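The Unmade Hour: How Shared Houses Look After Their Beds
A report for the Everyday Interiors unit
Fung-ping Tseng

Why beds

When our tutor asked us to choose one domestic task and follow it properly, most of my classmates went straight for cooking, and I can't blame them, because you get to eat the results. I picked bed making. I grew up in a house where the beds were done before breakfast, and then I moved into a share house in Peltstead where one of my flatmates hadn't owned a top sheet in his life and was perfectly happy about it. I wanted to know how people my age learn to do this job (or don't), and whether the bed itself has something to do with it.

What I did

I spoke with 17 people living in shared houses and flats within walking distance of campus, mostly over a cup of tea and always with their permission. I asked each of them to tell me how they had made the bed that morning, if they had, and then to strip it and make it up again at their own pace while I took notes. I had planned to time everyone, but I gave that up after the first Tuesday. People sped up as soon as they saw the stopwatch, and one poor woman apologised to me for her pillowcases.

I also put a short questionnaire up on the Tollimard residents' noticeboard and got 177 replies, a good many more than I'd hoped for – I had printed a sign-up sheet with room for 30! The full table of answers is in the appendix.

The bedrooms varied a great deal. Some had a mattress on slats and nothing else, and others had a proper upholstered headboard, which changes the job more than I had expected. You can't simply walk around the top of the bed and tuck from behind, so people tend to kneel on the mattress and work backwards towards the foot, smoothing out their own knee marks as they go.
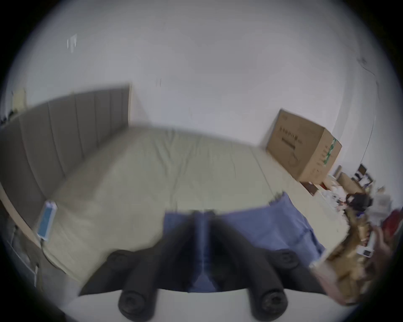

3. Findings

3.1 The foot of the bed

Almost everybody I visited treated the foot of the bed as a holding area. Sheets on their way on or off ended up there, and in the photo a blue one is draped in soft folds across that end, with the pale quilted cover underneath showing a few shallow creases. Several people told me this is the stage where they get distracted and wander off to put the kettle on, and I have to confess I do exactly the same at home.

3.2 Things that live on beds

The second finding crept up on me. A bed in a shared house is also a desk, a couch and a charging station, and small things gather near the edges and along the top of the headboard. The grey one in the photo, with its tall padded panels, has a few little dark objects sitting up on its ledge, and a small blue-and-white device lies by the side of the mattress with a thin cable trailing down towards the floor. Cables were a sore point in my interviews – people tuck the sheet in, find they've tucked the charger in with it, and have to start that corner again.

3.3 Who taught you?

Most people named a parent or a grandparent. Two had learned at school camp, and one had learned from a summer job cleaning holiday cabins, and hers was easily the flattest bed of the lot.

What I would do differently

I'd visit in the evening as well as the morning, and I'd ask about laundry much earlier in the conversation, as it kept coming up just when I was putting my shoes back on.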